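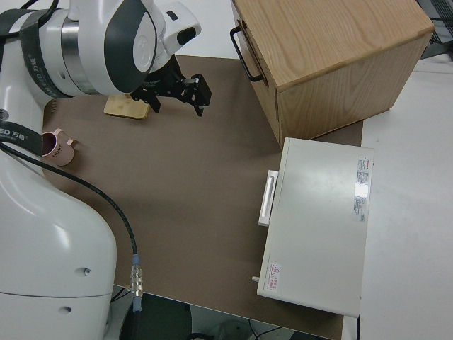 Could the guide please say first how to bring the gripper down on the block, and only later all the theory? We read four pages before our arm moved one centimetre. This came from a member of the Pamby club after our spring term, and I think the remark is fair. So I have written the page again in another order. The theory is at the end and it is short.

Picking up a wooden block: exercise 2 for the Titico student robotics club

You will teach the arm to go down to a flat block, close the two fingers, lift, and put the block back in the same place. If your group has finished exercise 1 (moving the joints by hand and saving positions), you can do this one in a single evening.

What you need

The arm with the two-finger gripper mounted and the wrist camera connected.
A flat wooden block. It must be narrower than the opening of the gripper in at least one direction.
The brown mat, or another mat which does not shine.
The Fasatness program, already open on the club computer.
A pencil and the logbook.

Before you switch on

Look at the cables. A cable may lie on the mat, but it must not lie where the arm will travel, and it must not be pulled tight when the arm is stretched. Move the arm slowly through the whole path by hand and watch the cables while you do it.

Put away the cups. I write this in every exercise and I will continue to write it.

One person stays near the stop button during the whole exercise. This person does not type and does not hold the block.

Step 1. Place the block

Lay the block flat on the mat, in a spot which the arm can reach without being completely stretched. Mark two of its corners lightly with tape, so you can put it back in the same position after each attempt. Please do not draw on the mat.

Step 2. Save the high position

Bring the gripper over the block, with the fingers open and pointing straight down. Leave enough height that you can pass your hand between the fingers and the block. Save this position with the name HIGH.

Look from the front and then also from the side. From the front the gripper can seem to be exactly over the block when it is in reality a little behind it. Most of our groups make this mistake in the first attempt, and my own group made it for a whole month, in March.

Step 3. Save the low position

Lower the gripper slowly, with the speed set to 10 per cent. One finger must come down on each side of the block. Stop when the tips are below the top surface of the wood but do not touch the mat. Save this position with the name LOW.

If one finger lands on the wood, do not push. Go back to HIGH, correct sideways, and try again.

Step 4. Close and lift

Write the sequence in Fasatness in this order:

go to HIGH
open gripper
go to LOW
close gripper
wait
go to HIGH
wait
go to LOW
open gripper
go to HIGH

The first wait is important. The fingers need a moment to close, and without the wait the arm starts to rise while they are still moving. Half a second was too short for us, one second is comfortable.

Step 5. Repeat it

Run the sequence 24 times without changing anything. Write each result in the logbook as good, crooked or lost. Crooked means the block came up but turned between the fingers. Put the block back on the tape after each run, also when it looks correct.

If you have many crooked results, the fingers are probably not holding near the middle of the block. If you have many lost results, check the LOW position first and the closing force after.

Error 906

Fasatness shows this number when the target is outside the reach of the arm. It is usually not a fault of the arm. Move the block nearer to the base and save both positions again. Saving only LOW is not enough, I have tried.

The short theory

The program remembers the angle of every joint. It does not know that there is a block. For this reason the block has to be in the same place each time, and for this reason also we do not use the camera yet. In exercise 3 we look for the block with the camera and calculate the position from the picture, and then you may take the tape away.

Groups who prepare for the Mulder competition should do exercise 2 again with the block turned sideways before they go on. Bring the logbook to the next meeting, with the bad results too.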